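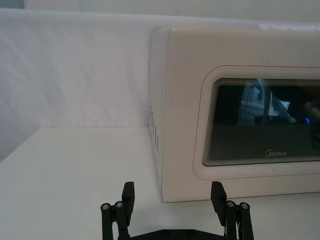 Microwave tips from the Sisthorpe open day

The robot workshop at Sisthorpe opened its doors on 4 Apr 2020, and one of the demonstrations was kitchen work: a gripper with two fingers, and a microwave to use it on. Radomír Paulík ran it and talked as he went. A good deal of what he said applies to any kitchen, so I wrote it down.

Leave the sides clear. Many microwaves have ventilation holes in the side panel. Don't push bread bins or cereal boxes up against them. Check your booklet for the gap, and if you've lost it, most makers have a copy online.

Keep the top clear too. Tea towels and post tend to end up there. If your model vents upwards they will block it.

Put it on a plain, level surface. The robot finds a door more easily with nothing cluttered behind it, and so does anyone with poor eyesight. Hedvika Gajdoš, who was standing next to me, has a white worktop and white mugs and is going to buy coloured ones.

Open the door with a steady pull. Paulík's arm makes 6 attempts in a session, and he stops it if it tugs at an angle. People do the same thing when they are holding a plate in the other hand – put the plate down first.

Clean the glass with the power off at the wall. Warm water, a drop of washing-up liquid, soft cloth. Dark glass shows every smear and reflects the room, which bothers the robot's camera more than it bothers you. Dry it with a second cloth.

For baked-on splashes, heat a bowl of water with a slice of lemon and a wooden spoon standing in it, leave the door shut for a few minutes, then wipe. Take care lifting the bowl out.

Wipe the door seal as well. Crumbs there can stop it closing properly. If the door is bent or won't shut, don't use the oven until it has been looked at.

The next open day is at Grorotdale. Bring questions about kettles.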